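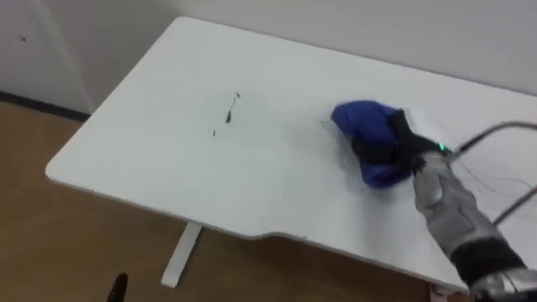 Desk surface cleaning, entry 4
Wed 7 June

Purpose: settle the wiping procedure for the white desktops before the rest of the Wendwood order is signed off. The February notes covered solvents only and said nothing about cloths or stroke direction.

Surface: white, matte, rounded corners, shallow concave cutout along the front edge. Matte finish holds skin oil more than the gloss sample did. Marks show at a low angle to the light and disappear when viewed from above, so inspection has to be done from the side, eyes near desk height.

Cloth: royal blue, bunched into a wad. Folded flat would give more usable faces, but the wad follows the cutout better. Fernanda Abreu prefers flat folding for the long runs and a wad for the edge only. I have no objection, provided the same cloth isn't used for both without refolding.

Cleaner: Clonum concentrate, 10 ml in 2,000 ml of water. Apply to the cloth, never to the desk. Sprayed directly, it collects under the lip of the cutout and dries as a line. Tincuța found this on the first sample and it took three passes with plain water to remove.

Procedure as it stands:

1. Clear the desktop. Lift things off, do not slide them.
2. Dry pass, back to front, to take off grit.
3. Damp pass, parallel to the long edge, strokes overlapping by half a cloth width.
4. Front edge and cutout last, with a clean face of the cloth. Follow the curve in one stroke.
5. Dry pass with a second cloth.
6. Inspect from the side.

Pressure: moderate. Pressing harder on the matte finish polishes it locally. Sobczak's care sheet gives a limit of up to 200 g on the cloth, which is lighter than anyone here wipes. Treat as advisory until we have tested it on the offcut.

Floor: herringbone wood, oiled. 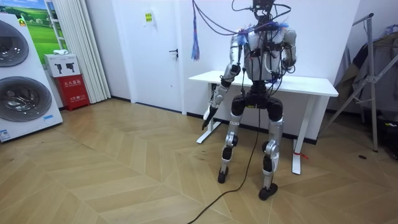 Drips are a bigger problem on it than on the desk, as the cleaner dulls the oil along the joints between blocks. Wring the cloth out over the sink. If something does drip, blot it; wiping pushes it into the joints. No mopping with Clonum under any circumstances. Tudodell soap is the only product cleared for the oiled finish.

Wall behind the desk: plain pale gray, not washable paint as far as I know. Stop the back-edge stroke short of it.

Open items:

- Offcut test for pressure, Fernanda.
- Whether the rounded corners need a separate stroke. I think not, Tincuța thinks yes.
- Wash temperature for the cloths. Label has been cut off.
- Order more blue cloths, same weight.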